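Folding wheelchair won't open all the way
Posted Aug 3, 2021 in Home Care

Ours has a blue cloth seat and back and stops halfway. I've been pulling on the push handles.

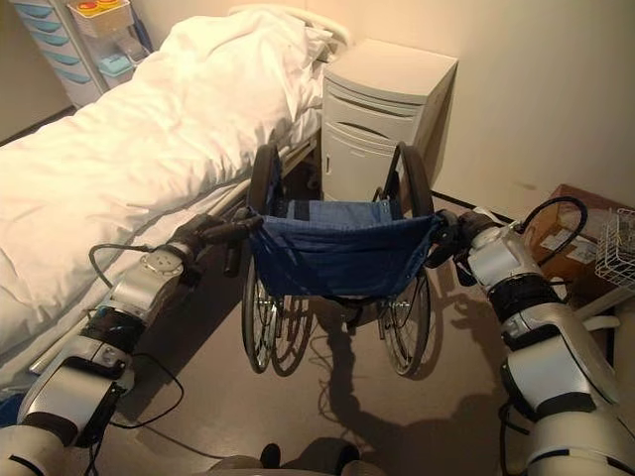 It was fine last October. Do I need a new seat?

Don't pull the handles apart. Press down on the seat rails with flat palms, fingers clear of the sides.

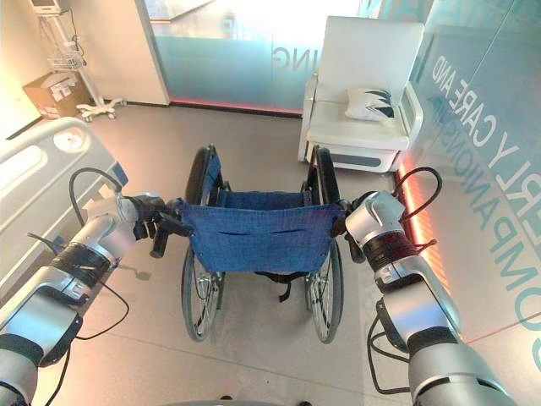
Iona Moffat
Moderator, 1152 posts

Check under the seat for a strap caught in the fold.

Gregor Ritchie
Member, 16 posts

Try oil.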